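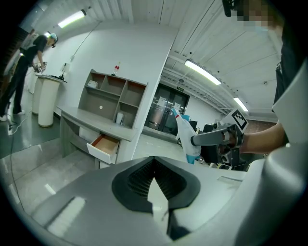

Inicio | Archivo | Hilos | Suscribirse | Ayuda

Lista Cineo: casa, muebles y apaños
Re: olor a humedad en los cajones

22 de enero de 2020, por Rititz

Buenas, contesto deprisa que entro a trabajar en nada.

> Hola a todos. Nos hemos mudado a un bajo en Akpalu y los muebles
> estuvieron meses en un guardamuebles. La cómoda la salvé al sol, pero los
> cajones de la cocina huelen a cerrado que tiran para atrás. He probado
> bicarbonato y nada. Un vecino me dice que lejía, otro que ni se me ocurra.
> ¿Alguien ha pasado por esto? No quiero meter los cubiertos ahí todavía.
> Gracias de antemano.

Lejía no, por favor. En melamina y chapa levanta los cantos y luego el olor vuelve igual, pero con lejía encima. Lo digo porque lo hice, en el piso anterior, y acabé cambiando dos frentes.

Bicarbonato, ¿cuánto tiempo? Porque una noche no sirve. Yo lo dejé 8 días, en platillos, con los cajones metidos y la puerta de la cocina cerrada. Algo bajó. No del todo.

Lo que a mí me funcionó: vaciar entero, sacar el cajón de la guía (casi todos tienen una pestañita a cada lado), aspirar, y luego vinagre blanco con agua, mitad y mitad. En el trapo, bien escurrido. Nada de pulverizar directo sobre el mueble, que el agua se mete por las juntas del fondo y estamos en las mismas. Después secar con otro trapo y dejarlo fuera toda la tarde. Repetir a los tres días. El mío necesitó tres pasadas.

Y mira el hueco! El cajón sale limpio y lo que huele es el casco, la trasera sobre todo, pegada a la pared. Con una linterna se ve enseguida si hay manchas. Si las hay, el problema es la pared y ahí ya es otro hilo, el de condensaciones de marzo tiene bastante, buscadlo en el archivo.
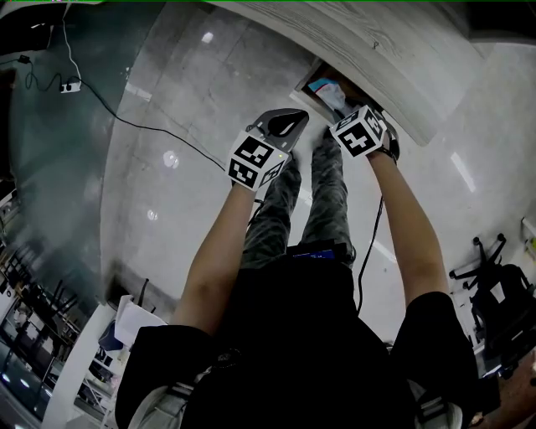

La otra cosa es airear, que es lo más aburrido y lo que menos se hace. Media hora al dia todo abierto, aunque haga frío. Y no valen los cajones abiertos un palmo: así, como el del mueble blanco veteado, con algo azul y blanco metido al fondo a oscuras, ahí dentro no corre el aire. O fuera del todo o nada. Y sin cosas dentro, que los trapos y los plásticos guardan el olor una barbaridad.

Para mantener: en Kullow venden unas bolsitas de carbón activo, paquete de 6, yo pongo una por cajón y las saco al sol de vez en cuando. Me duran alrededor de 12 semanas, luego a la basura. Las de lavanda no me gustan, tapan y ya está, y los cubiertos acaban sabiendo a armario de abuela.

Papel en el fondo, sí, pero cuando ya no huela. Antes no. Sin pegamento, por dios.

Si las guías son de metal y tienen óxido, eso huele tambien, a moneda. Lija fina y una gota de vaselina.

Me dejo lo del barniz al agua para sellar la trasera, esta noche si puedo lo escribo. Di si es aglomerado o contrachapado, que cambia.

Saludos
Rititz

Mensajes recientes en la lista
- Bisagra vencida en puerta de horno
- Re: Re: condensación detrás del armario
- ¿Aceite de linaza en encimera?
- Vendo tiradores antiguos, recoger en Akpalu
- Re: polilla en la despensa, otra vez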